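Plornia — LÉEME

Recoger la mesa después de comer, en 2861 episodios. Papel, aluminio y vasos: la vajilla fina de la casa. 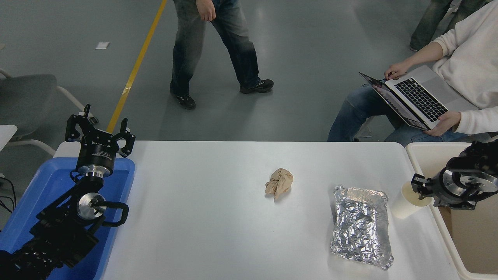

Mesa con papel arrugado y bandeja envuelta en aluminio.

Etiquetas: papel, aluminio, vaso. El papel hecho una bola sigue siendo papel — Eugénie Poulain exigió que constara.
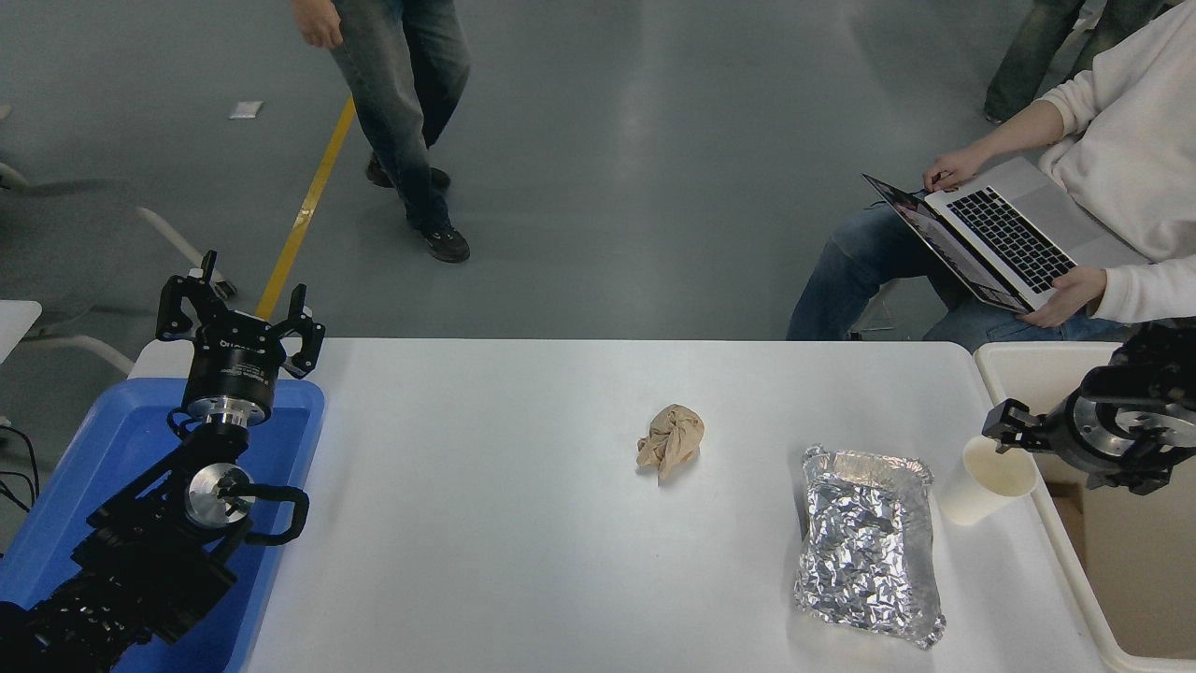 La bandeja cuenta como aluminio aunque conserve restos de comida. Quedan 83 episodios sin revisar, que Nipon Sitthichai promete para mayo.

Contacto: Sivaprasad Reddy, Kilteck.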